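Neue Kollegen am Packtisch

18 Mar 2026

Seit Januar arbeite ich im Versandlager von Gevotent nicht mehr allein an meinem Tisch. Viele Leser haben mich gefragt, wie das ist, wenn auf einmal zwei Roboterarme dort stehen, wo man selbst jahrelang gestanden hat. Ich schreibe es heute auf, so gut ich kann. Deutsch ist meine dritte Sprache, also bitte ich um Geduld mit den Sätzen.

Unsere Abteilung macht kleine gemischte Bestellungen: eine Dose, eine Flasche, etwas zum Naschen. Früher haben wir alles mit der Hand in Körbe gelegt, der Korb ging zur Waage und dann zum Karton. An einem starken Tag waren das 1058 Stück für unsere ganze Schicht. Diese Zahl hängt immer noch als Zettel an der Tür, mit einem Ausrufezeichen dahinter.

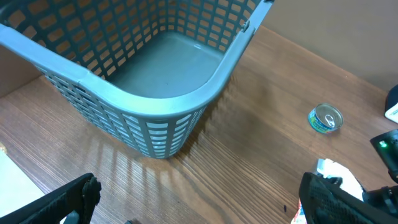
Der graue Korb, noch leer, und eine Dose daneben auf dem Tisch.

Die Anlage heißt bei uns Vuvis, nach dem Namen auf dem Lieferschein. Eingerichtet hat sie die Firma Troncoso, und in den ersten Wochen waren ihre Techniker öfter da als unser Chef. Ich hatte mir vorher etwas Großes vorgestellt, mit Gitter und Warnlicht. Gekommen ist ein Gestell, das auf einen normalen Holztisch passt.

Meine Arbeit ist dadurch anders geworden, aber weniger ist sie nicht. Am Morgen stelle ich den Korb hin und lege die Ware auf den Tisch. Danach beobachte ich. Wenn ein Arm danebengreift, schreibe ich es in eine Liste: welche Ware, welche Lage, welcher Arm. Am Anfang fand ich diese Liste fast beleidigend, als ob ich das Schulheft von einem anderen führen müsste. Heute führe ich sie gern. Troncoso liest sie wirklich, und zweimal wurde danach etwas geändert, das ich vorgeschlagen hatte. 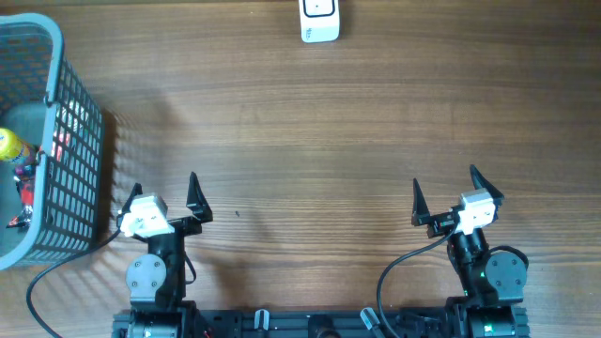
Beide Greifer offen, links im Korb liegt eine gelbe Flasche.

Wir sind 6 Personen in der Schicht, und 4 davon haben die Schulung gemacht. Die anderen zwei wollten nicht. Ich verstehe das gut. Eine Kollegin hat gesagt, sie möchte nicht der Maschine beibringen, was sie selbst kann, und dann zuschauen, wie man sie nicht mehr braucht. Entlassen wurde bis jetzt niemand, das muss ich ehrlich dazuschreiben. Die beiden arbeiten jetzt in der Rücknahme, und eine von ihnen ist dort zufriedener als vorher. Die andere vermisst unseren Tisch — und wir vermissen sie.

Schwierig sind für die Greifer vor allem zwei Sorten Ware. Runde Dosen mit glattem Deckel muss man von der Seite nehmen, sonst rutschen sie weg. Und knisternde Verpackungen haben jedes Mal eine andere Form. Ein Mensch drückt da einfach ein bisschen fester zu und denkt nicht darüber nach. Seit ich den Armen zusehe, merke ich erst, was meine Finger die ganzen Jahre gemacht haben.

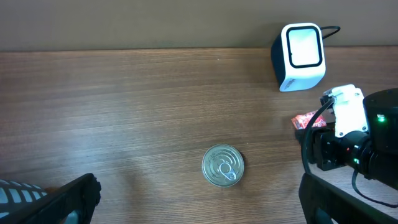 Was sich für uns geändert hat

Mein Rücken ist besser. Das ist für mich der größte Unterschied, und ich hätte ihn gern schon vor Jahren gehabt. Ich bücke mich weniger und trage nur noch die vollen Körbe.

Dafür bin ich am Abend im Kopf müde, was ich früher nicht kannte. Zuschauen ist anstrengend, besonders wenn lange alles gut geht. Wir haben darum verlangt, dass man nach 80 Minuten am Tisch wechselt, und das wurde genehmigt.

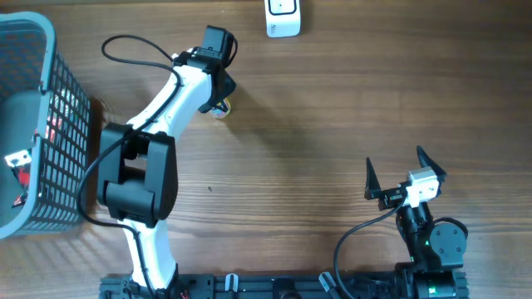 Auch über Geld haben wir gesprochen. Wer die Anlage betreut, soll in eine andere Lohngruppe kommen, so steht es in dem Papier vom Januar. Unterschrieben ist es noch nicht. Bei Murex, unserem Nachbarn im Gewerbegebiet, haben die Leute zuerst die Maschinen bekommen und dann sehr lange auf so eine Vereinbarung gewartet. Deshalb fragen wir bei jeder Besprechung wieder danach, höflich, aber jedes Mal.

Ob ich Angst habe? Manchmal, am meisten auf dem Heimweg. Am Tisch selbst habe ich keine Zeit dafür. Nächsten Monat soll neue Ware dazukommen, weiche Beutel mit Nachfüllseife, und ich habe schon eine leere Seite in der Liste vorbereitet.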